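Chapter 4
Water in the Home

Turn on a kitchen faucet and count to three. In that short time, water that may have spent weeks moving through a river, a reservoir, a treatment plant, and miles of buried pipe lands in your glass. It is one of the great journeys of everyday life, and most of it happens out of sight. In this chapter we get to follow it!

We begin in the hill town of Castaño, where the first public fountain opened in 1786. Before then, families carried water up from the river in clay jars, a climb of 62 stone steps. A household that hauls its own water uses it with great care. Rinse water from the vegetables went to the garden, and bath water was shared. Once the fountain was running, the steps were no longer part of the daily chores, and people quickly found new uses for water. They washed clothes more often, scrubbed their floors, and kept flowers in pots by the door. Keep this pattern in mind as you read — when water gets easier to reach, people use more of it.

Pipes brought the next big change. A pipe does a simple job, but it needs a push, and that push is called pressure. Towns often get it by storing water high up, in a tank or on a hill, and letting gravity do the work. You will build a small model of such a system in Activity 4.2, using a bucket, a length of tubing, and a stack of books. It is a messy activity and a very good one.

Inside the house, the water splits up. One line goes to the heater and another stays cold. From there, smaller branches run to the sinks, the shower, the toilet, and any machines that fill themselves. 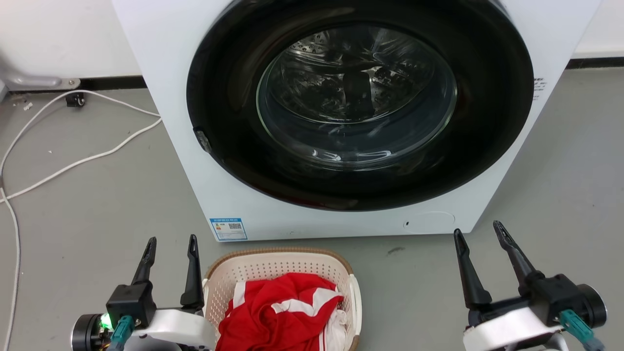 Figure 4.1 A front-loading washing machine. The small holes in the drum let water pass through.

Each of these branches has its own story to tell. A leaking toilet can waste a surprising amount of water without making a sound, while a long shower is easy to notice and hard to give up. In Section 4.3 you will keep a water diary for your own home and compare it with the records of 12 households in the town of Flurnia. Their habits are wonderfully different, and yours will be too.

What goes down the drain matters just as much. Used water carries soap, food scraps, hair, and tiny fibers from our clothes. Before it can return to a river it has to be cleaned, and much of that cleaning is done by living things too small to see. The last section takes you through the Momovier treatment plant, tank by tank, from the first screens to the clear water at the outlet.

Words to Know
pressure
reservoir
gravity
wastewater
treatment plant

Before You Read
Make a list of every place in your home where water comes in or goes out. Leave room on the page — you will be adding to it after Section 4.1.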